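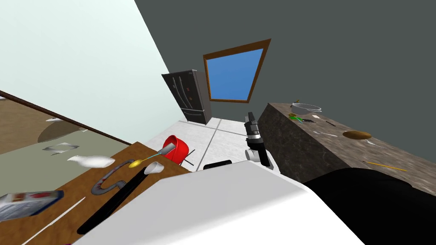 Re: [fatdale-bakers] starter gone flat, help?

Hi all,

Sun-ja Cho wrote:
> My rye starter used to double by lunch and now it barely moves. I feed it
> every morning, same flour as always (the Furkel dark). Should I throw it
> out and begin again? Also, did we ever settle on a flour order for October?

Please don't throw it out! Mine went the same way last winter and I was this close to tipping it down the sink, and it came back just fine. What I did, more or less:

1. Took one spoonful of the old stuff and put the rest in pancakes (very good pancakes, by the way).

2. Fed that spoonful twice a day for 3 days, with the jar up on top of the fridge where the air's a bit warmer.
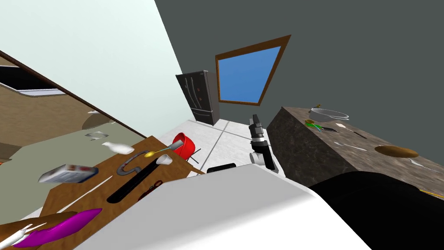
3. Switched to the Cendier whole rye for those feeds. I can't swear it was the flour, but by the second evening I had bubbles – and that nice sour apple smell.

If your kitchen is cold, use warmer water too. I went for months wondering why my dough was so slow and it was mostly the tap.

As for the October order, we left it at 2000 grams each of the white, and then Jang Mill wrote back to say the price drops if we go up to 3000. I'd happily take the bigger bag. I get through it fast with the kids home, and it keeps well enough in a tub with a tight lid.

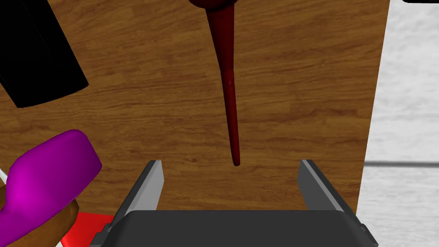

So unless somebody objects I'll put us down for the larger size, and you can still change yours if you email me before noon tomorrow. Rye is separate, same price as before. Sun-ja, do you want 2 bags again or are you off it for now?

Let me know how the jar does!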